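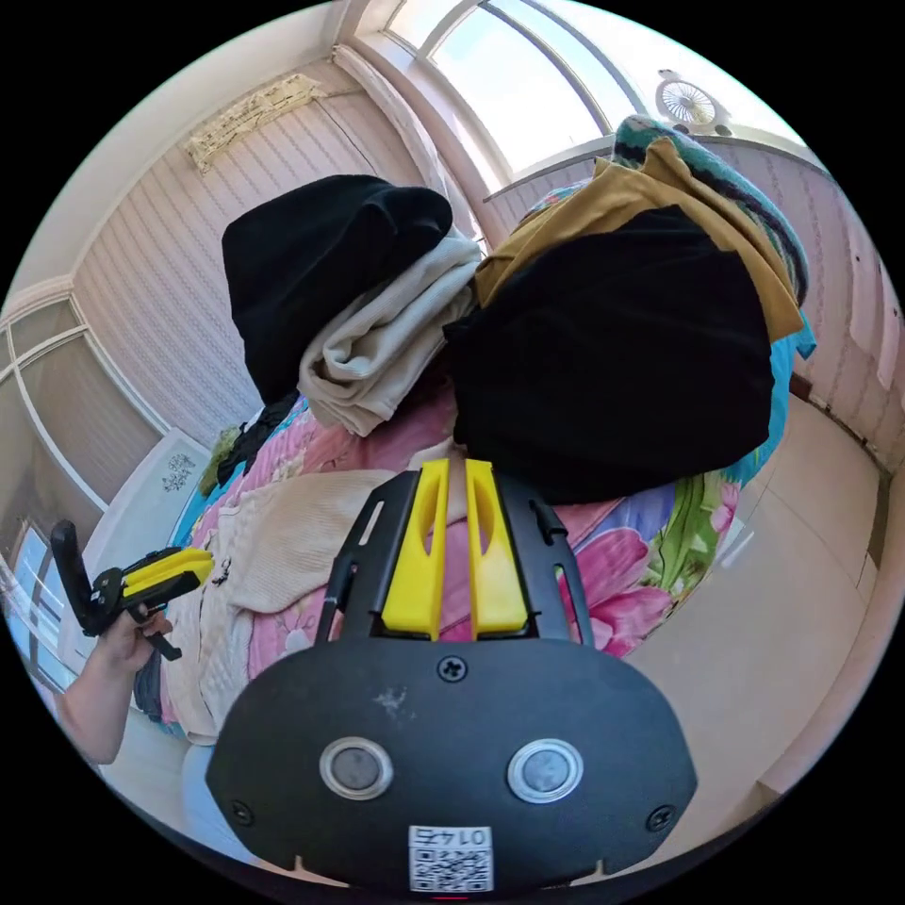

Folding and Sorting Partners Wanted for the Clarkura Laundry Days

We are looking for people who don't mind a heap of clothes on a bed. If you have ever moved a pile of clean laundry from the bed to the chair at night and back to the bed again in the morning, you already know the work, and we would love to hear from you!

Clarkura is a small home help service. We go into people's homes and do the jobs that pile up when life gets full: new babies, bad knees, two jobs, a move that never quite got unpacked. Laundry is what we get asked for most, by a long way. The washing itself people mostly manage. Then it comes out of the dryer, lands on the bed on top of the good blanket, and stays there with the towels mixed in among the black sweaters until somebody has the strength to face it. We'd like to be that somebody a little more often than we can manage now, so we are adding to the team.

What you would be doing

You would visit homes in pairs, always the same partner if we can arrange it, and work through whatever is waiting. That usually means pulling the big things off the top first, sorting by person, folding towels and bedding, matching what can be matched, and putting it all away where the family keeps it. Some families have a place for everything and some will ask you to help find one. At the end the bed gets made. Carola Hinrichs, our visits coordinator, is quite firm about the bed, and after a few homes you'll see why. People walk in, see their own flowered blanket pulled smooth for the first time in weeks, and sit right down on it.

A visit runs 2 hours. Most partners take on three or four visits a week, and you can choose mornings or afternoons. We try hard not to send anyone clear across town, though now and then it happens, and we pay for the travel time when it does.

Who we're hoping to find

You don't need to have done this for a living. Some of our best people came to us from restaurant kitchens and school libraries, and one from a shoe store. What we do ask is that you be gentle with other people's things and gentle with other people. A bedroom is a private sort of room, and plenty of folks feel shy about having it seen. If you can chat a bit, or keep quiet when chatting isn't wanted, you will do very well.

You should be comfortable standing and bending for most of a visit, and able to lift a full basket. You'll want to know (or be glad to learn) a wool garment from a cotton one, and how to hang what shouldn't be folded. Dark clothes are their own small headache, especially under a bedroom lamp, where navy and black look just the same, so take them over to the window. There are homes with cats and dogs on our list, so please mention any allergies when you write.

Training and pay

Everyone starts with two paid practice sessions in our upstairs room at the Kan building, led by Kam-wah Hsu. She will show you how we fold shirts, towels and fitted sheets. Yes, fitted sheets too, and you're allowed to grumble about them! After that you go out with an experienced partner until you both feel ready.

Pay is by the visit, and the rate is the same for all partners. We'll send the current rate sheet with our first reply so you can look it over before deciding anything. There is also a 200 dollar thank-you once you've been with us through the following June.

How to apply

Write us a short letter, or stop by the front desk and ask for Ataberk Kurtuluş, who can give you the form and answer most questions on the spot. Tell us a little about yourself, which hours suit you, and what part of the laundry you like best. If the truthful answer is "none of it, but I like it when it's finished," please say so, as that is Ataberk's answer too.

We have 7 places to fill. Letters and forms should reach us by September 8, 2018, and everyone who writes will get a reply, whichever way it goes. Friends are welcome to apply together and ask to be paired.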